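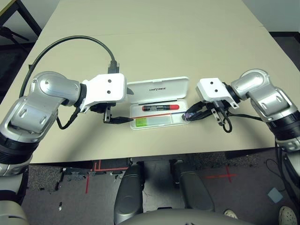

4 min read

About Wekora

We're a community health outfit. Blood pressure, blood sugar, rides to the clinic, help with forms, a person who picks up the phone. Seven years in. Started on the Gernotgate side of town and mostly still there.

Short version if you're busy: if you live in Gernotgate or the streets next to it and you need a checkup, a refill sorted out or someone to explain a letter from the hospital, call or walk in. No insurance needed. No appointment for the walk-in hours. Kids fine to bring.

Longer version follows.

How it started

Eluned Pumphrey was a discharge nurse. She kept seeing the same people come back in. Same zip code, same three or four problems. Sugar too high, pressure too high, pills run out two weeks ago, no ride to the follow-up. She started calling people at home after her shift. Then visiting. Then she left the hospital and did it full time out of a borrowed room behind a laundromat, with one cuff, one scale and a phone that only held a charge till lunch.

First March we were open we saw 200 people. We had planned for maybe a third of that. Ran out of test strips on day four. Had to drive two towns over to get more.

Men were the ones not coming. Still are, to be fair, though it's better. Women came for themselves and then asked about a husband or a brother or a dad who hadn't seen a doctor since high school. So we started going where the men were. Barber shops, the bus depot at shift change, the Saturday league. Cuff on the arm, two minutes, here's your number, here's what it means, here's where to come if you want to talk about it. That turned into the Ayele Rounds, which is now the biggest thing we do.

What we do now

The Ayele Rounds. Screening out in the neighborhood, four days a week. Blood pressure, blood sugar, and a private chat if you want one. Free. Results on a card you keep.

Walk-in hours. Mornings, plus Thursday evening. Nurse on site every time, doctor on site twice a week. We don't do emergencies. If it's chest pain or you can't breathe, call 911.

Rorunel. Our ride program. You tell us when your appointment is, we get you there and back. Any clinic or hospital in the county, dialysis included. Call two days ahead if you can. If you can't, call anyway and we'll try.

Paperwork table. Medicaid renewals, disability forms, billing disputes, letters nobody can make sense of. Bring the whole envelope, even the pages that look like junk.

New parent visits. Home visits for the first year. Feeding, sleep, mood, shots schedule. Dads welcome and we mean it, there's a separate group for them.

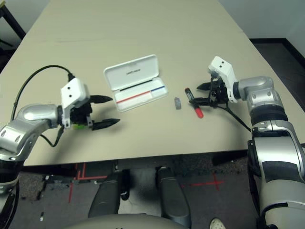

Home visits got a rewrite last year and it's worth explaining becuase people ask. We used to send one nurse with a bag and hope for the best. Now it's two people, a nurse and a neighborhood worker, and the first twenty minutes are just talking. Where do the pills live, who cooks, what happens on a bad day. Only then does the gear come out. We ask for one flat surface, cleared down to a few small things so there's space for the cuff, the meter and your pill bottles. Visits run about an hour. You get a written plan before we leave, one page, big type, and we call you the following week to see what's working and what isn't.

Some numbers

We get asked for these by funders so here they are. 2188 people came through walk-in hours last year. Over 4000 blood pressure checks on the Ayele Rounds. Rorunel gave 2000 rides. Those overlap, plenty of folks use all three, so please don't add them up.

What the numbers don't show is how long things take. Getting somebody's pressure down is months of small stuff. Switching a pill. Finding the pharmacy that has it. Getting a boss to allow a morning off. We'd like to see more people each year but not if it means rushing the ones we've got.

Who we are

Eluned still runs the place and still does Thursday evenings. The rest of us are nurses, drivers, two part-time doctors, neighborhood workers and a front desk that knows everybody. Most of the neighborhood workers grew up within walking distance. Several came in as patients first. We hire local and we train, so if you don't have a health background, apply anyway.

Languages at the desk: English and Spanish every day, Haitian Creole and Amharic most days. Phone interpreter for anything else.

Money

Everything above is free to you. We're paid for by county grants, two foundations, and people in the neighborhood who give what they can. If you have insurance we may bill it for doctor visits. We never send you the remainder. If you get a bill with our name on it, thats a mistake, bring it in.

Your information

Stays with us and with whoever you say it can go to. We don't ask about immigration status. Not on the forms, not out loud.

Finding us

Ground floor, ramp on the left side, ring the bell if the door's stuck (it sticks). Bus stops across the street. Parking in back is tight, street is usually easier before 10.

Open house is Wed 18 September, afternoon into evening. Food, free checks, kids' corner, and you can meet the drivers. Flu shots too if the delivery comes in on time. Call the desk that morning to check.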